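Speaker notes - Budgeting a tabletop manipulation cell
Kaisu Saarela, July 27, 2022
33 shares

Slide 1. Scope. One arm, one gripper, one wrist camera, one table. Mobile bases are out of scope. Prices are from our own purchase orders, in dollars, before tax.

Slide 2. The arm quote is the number everyone asks for. Skip it today. It is a capital line and was approved in January. The lines that moved were the small ones under it.

Slide 3. Gripper. Two-finger parallel, Vodent. Finger set is 547. Budget two sets per arm per year. Fingers are a consumable and go in the operating budget. Finance will ask why - have the replacement log ready.

Slide 4. Wrist camera and mount, 1,021 from Lurum. Check the working distance before signing. At close range the gripper housings take up the bottom of the view and go soft. Ask the vendor for a sample picture at your own table height.

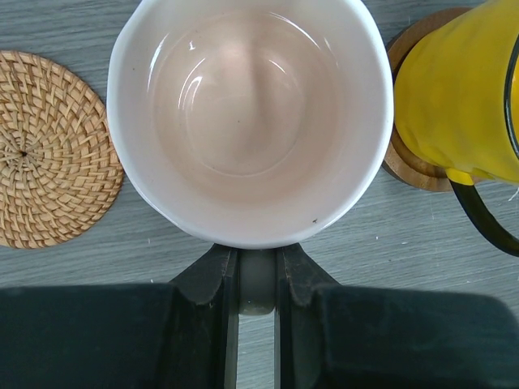

Wrist view, fingers at the near rim of the bowl. Woven coaster left, yellow mug right.

Slide 5. Use this view to size the gripper. Clearance between neighboring objects drives finger width, and finger width drives price. The bowl has a thick rim and almost no gap to the coaster on either side. A wide finger fits the front approach only. Do not pay for a longer stroke until you have measured rim thickness.

Slide 6. Props. Plan a line for them. Glazed ceramic and enamel both throw highlights, so buy some of each for camera tests. Household stock is fine.

Slide 7. Service contract. Prirkitz quoted 1,817 per year, parts excluded. Đào quoted lower with a longer response time. We took Prirkitz - a stopped cell costs more than the difference.

Slide 8. Order of purchase: table, arm, camera, gripper, spare fingers. Leave the spares on the same PO as the gripper. Questions.

4 comments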